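Folding clothes on the bed without the fuss

Most folding advice is written by people who own far fewer clothes than you do. I have tried the standing-up-in-rows method, the rolling method and a plastic folding board from Erkeck that now lives behind the wardrobe. My drawers looked lovely for 2 weeks each time. What follows is duller and has lasted since February.

What you need

A bed, made. A clean pile. Good light, so do it before tea if you can. You don't need the Skudar drawer dividers, whatever the box says. I bought a set and the shirts slumped over the top of them.

1. Make the bed first

Pull the cover tight, right up to the headboard. A textured bedspread is better than a slippery one as the sleeves stay where you put them. People will tell you to use a table. Fine, if your table is the right height and has nothing on it. Mine never has.

2. Put the whole pile down one side

Keep the middle of the bed clear for working. Don't sort by colour. I have never once gone looking for "something blue" in a drawer. Sort by the drawer it goes in, and leave it at that.

3. Lay the shirt flat, collar away from you

Smooth it from the middle outwards with your palms. It won't be perfect - long sleeves in particular will wrinkle again the moment you let go - and an iron is a separate job for a separate evening.

4. Sleeves in, then sides, then up

Fold one side in by a third and lay the sleeve back down along it. Do the same on the other side. Bring the hem up to just under the collar, then fold once more if your drawer is shallow. The Egilsson folding chart has 14 stages for this. I got to stage six and had a shirt shaped like an envelope.

5. Stack by size, biggest at the bottom

Jumpers and trousers first, T-shirts on top. Stop when the stack starts to lean. Carry it to the drawer straight away, or it will be slept next to.
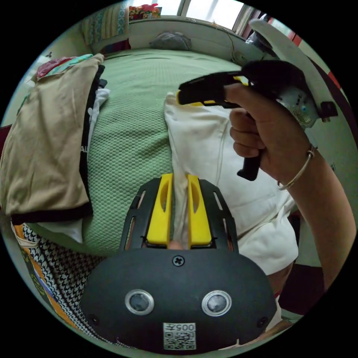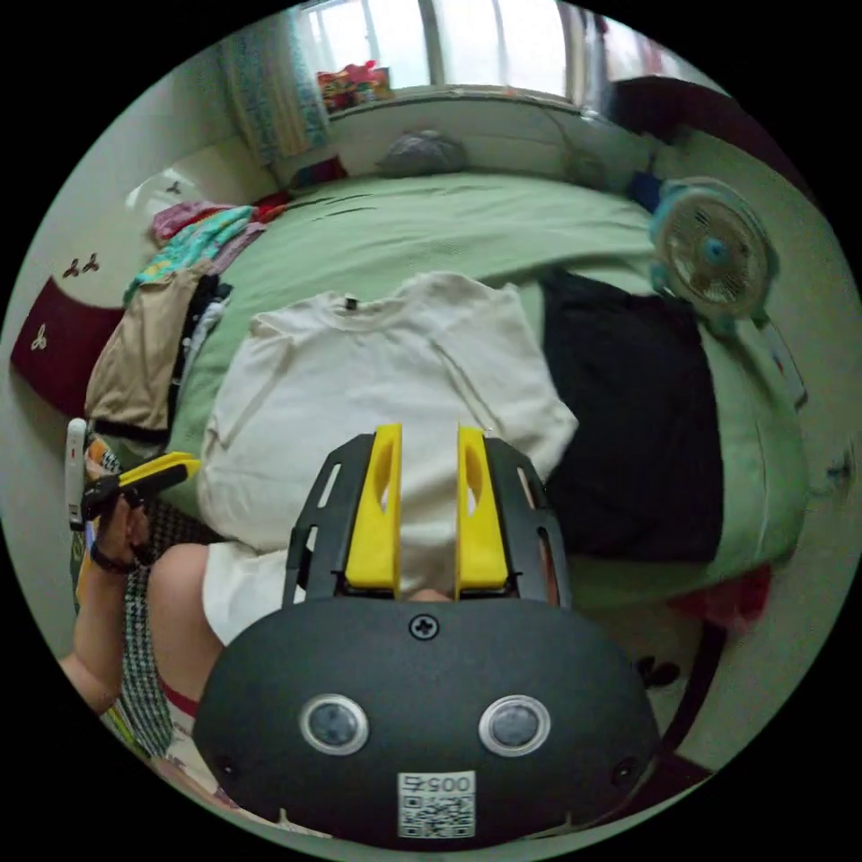
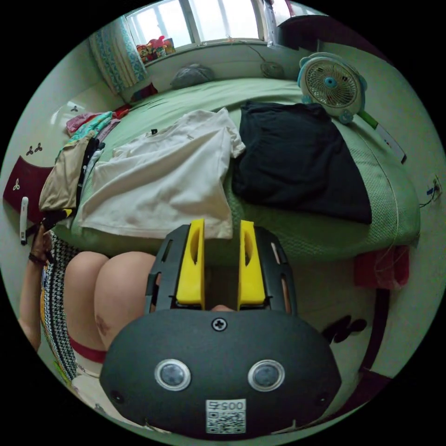

Pale tops are the ones I would practise on, and plain ones at that. Creases show up clearly on them, so you can see where your fold line has wandered. The neck label helps too. With a small black tag like the one on the shirt in the second picture, you have a mark for the centre, and you can bring both sides in towards it by eye. Where the label has been cut out, pinch the neckline in half and use the crease. I don't believe anyone who says they measure.

How long should it take?

Grustuvano sells a course that promises a full basket in 60 seconds. I don't know what size their basket is. Mine takes as long as a radio programme, and I have stopped timing it.

If a shirt fights you, hang it up. Some fabrics won't hold a fold and no method is going to change that.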